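Speaker notes -- "Renting a pair of hands: what we learned from the Clostura handheld kit"
Talk length 20 minutes, questions after. Slides go up to Natália beforehand.

Opening
Thank everybody for coming in out of the October rain, and thank Pentti Karppinen for lending us the room. Say who I am, briefly, and that I buy my own coffee and Clostura did not pay for this talk. They did lend us the kit, and they know I'm going to be frank!

What you get for the money
Two handheld grippers, a charger, a carry case and the upload service. The starter plan is 820 a month and it covers 800 recorded demonstrations. Pause here, people like to write that down. Explain that unused demonstrations do not roll over, and that I asked twice, very nicely.
Setup took me one evening with the manual open on my knees. Tõnu managed it faster, but then Tõnu has done this sort of thing before.

What I liked
The weight. After a long afternoon my wrist was still speaking to me. The support desk (ask for Þórey Damgaard, she is a gem) wrote back the same day, every time.
What I liked less: the trigger spring is stiff for small hands, and the upload page logs you out if you go and make a sandwich.

Thin objects, at home
Tell the story of Hélder's list of kitchen chores and how the dull ones taught us the most. Slender things lying flat are hard work -- you have to come in low, keep the jaws nearly closed, and be patient with yourself. Leave this one up while I talk, and point out the flat blue pads on either side of the wooden stick, with the bundle lying next to it.
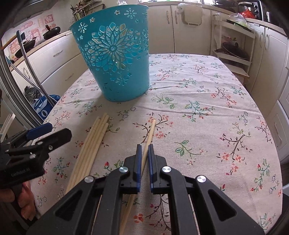 Who should take the trial
Small teams who want to collect in real homes and have no workshop to speak of. If you already own a bench setup like the Boltberg, I'd borrow before renting. The trial runs 7 days, so clear your calendar first and read the returns page.
Then questions. Natália has the roving microphone, and please wait for it, the back row can't hear a thing otherwise.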